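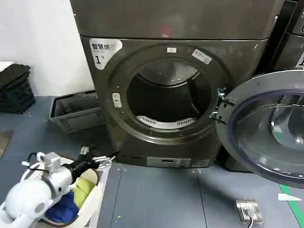 A front-loading dryer labelled number one, with its door open. Numbered machines are common in shared laundries.

Shared laundry

A shared laundry is a room, building or outdoor area where people from more than one household wash and dry their clothes. The term covers the coin laundry on a shopping strip, the basement laundry of a block of flats, the washhouse at a caravan park, the machines in a student residence and the old stone basins still found in many European villages. It is one of the oldest kinds of public facility and one of the least written about, a great pity given how much it can reveal about water, work, money and neighbourly life.

Names

The vocabulary is wonderfully varied. "Laundromat" is usual in Australia, Canada and the United States, while "launderette" is the standard British word. "Washateria" survives in Texas and parts of the American South, and in Alaska it can mean a community building offering laundry, showers and treated water under one roof. French distinguishes the older lavoir, a public basin, from the modern laverie. In Sweden the communal laundry of an apartment building is the tvättstuga, a word that also turns up in songs, comedy sketches and a whole genre of stern handwritten notes.

Early washing places

For most of history, washing was done wherever there was enough moving water. Riverbanks with flat stones were favoured, and regular washing places grew up beside them, often with a known order of use: drinking water was drawn upstream, rinsing was done below it, and the dirtiest work was left for the lowest point.

Built washing places gave this pattern a fixed shape. The lavoirs of France, the lavatoi of Italy and the lavaderos of Spain are typically long basins fed by a spring or diverted stream, with a sloping stone edge to scrub against. Many have a roof. Some of the finest have a double basin, clean water entering the rinsing side first and then passing into the soaping side. A huge number were built in France during the nineteenth century, when cholera had made clean water an urgent public matter, and the surviving ones repay a detour. The worn hollows along the edge, where people knelt year after year, are remarkable things to see up close.

Public washhouses

The growth of industrial towns created a new problem. Families living in one or two rooms had no yard, no copper and often no tap. Liverpool opened a combined public baths and washhouse in 1842, following the work of Kitty Wilkinson, an Irish-born migrant who had let neighbours use her boiler during the cholera outbreak of 1832. Acts of Parliament from 1846 allowed other boroughs to build their own, and the idea spread widely.

A typical washhouse offered individual stalls with a tub and a supply of hot water, along with heated drying cupboards that slid out of the wall on rails. These "drying horses" were clever pieces of design: a user pulled out a tall narrow rack, hung the wet sheets and pushed it back into a chamber of hot air. Prams were the favourite way of getting the load home.

The washhouse at Grusbridge is a well-documented local case. It had 42 stalls, each with a brass number plate, and its surviving daybooks have been transcribed by the local historian Jayanthi Sastry. They record 724 visits in a single April, with the busiest hour starting at six in the morning. Sastry's notes on the margins of the daybooks are a delight, since the attendants wrote down lost buttons, borrowed soap and at least one long-running disagreement over stall nine. The building later became a dance hall and then a tile warehouse.

Coin laundries

Electric washing machines were sold from the early twentieth century but remained costly for decades. Renting time on one was an obvious answer. A laundry in Fort Worth, Texas, which opened in 1934 and charged by the hour, is often named as the first of the modern kind. Customers brought their own soap, and an attendant was on hand.

Coin mechanisms changed the business completely. With a meter on each machine the laundry could stay open late, and by the 1950s all-night coin laundries were a familiar sight in North American cities. They reached Britain and Australia in the same period. The bench, the folding table, the noticeboard and the soap dispenser all settled into place early and have hardly changed.

Payment has moved on a good deal. Tokens, stored-value cards and phone payment have each replaced coins in many places, and some systems send a message when a cycle ends.

Equipment
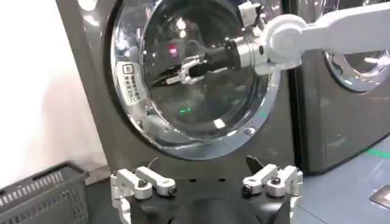

Front-loading washing machine with a chrome ring around a tinted glass door.

Washers in shared laundries may be top-loading or front-loading. Front-loaders are widely preferred in newer installations because they use less water and spin faster, leaving less moisture for the dryer to remove. In a front-loader the drum turns on a horizontal or slightly tilted axis. The clothes are carried up the side and fall back into a shallow pool of water, and that repeated drop does much of the cleaning. A rubber seal behind the door keeps the water in.

Tumble dryers pass heated air through a turning drum. Vented models push the damp air outside through a duct. Condenser models cool the air so that the water drops out and can be drained or collected, and heat pump models recover much of the warmth and send it round again. All of them shed lint, the short fibres loosened by washing and tumbling. A clogged lint filter slows drying and is a fire risk, so most shared laundries ask each user to clear it.

Stacking one machine over another saves floor space and is common where rooms are small. Commercial machines usually have simpler controls than household ones, stronger bearings and panels that can be opened from the front for servicing.

Apartment laundries

In Sweden, Finland and Switzerland the shared laundry is a normal feature of apartment living, used by people at every income level. Access is generally by booking. The classic Swedish system is a board with a small lock cylinder for each household, which is moved to the chosen time slot and locked there. It is simple, sturdy and completely readable at a glance!

Housing writer Ilari Niskanen has compared booking customs in two estates, Kiver and Venter, which were built to nearly the same plan. Kiver, with 228 flats, kept its lock board and fixed three-hour slots. Venter moved to an open system with no bookings in 2000 and went back to a board after four winters. Niskanen found that residents of both estates cared far more about an empty lint filter and a wiped soap drawer than about punctuality.

Swiss buildings were long known for the assigned washing day, under which a household might have the laundry only once every week or two. Shorter and more flexible slots are now common there.

Drying outdoors

Shared drying grounds deserve a section of their own. Scottish towns set aside public greens for bleaching and drying, and Glasgow Green still has a group of iron clothes poles. Tenement back courts had poles too, with agreed days for each stair. In Australia the rotary hoist became the emblem of the suburban backyard, but it is equally at home behind older blocks of flats, where one hoist may serve every tenant.

The drying ground at Ruscombe is a lovely small example. It lies on a slope above the allotments, open to the westerly wind, and its posts carry notches at three heights so that the lines can be raised after pegging. Sheets are hung along the top row by custom, with smaller items lower down.

See also

Clothes line
Drying cabinet
Lavoir
Public baths
Wash copper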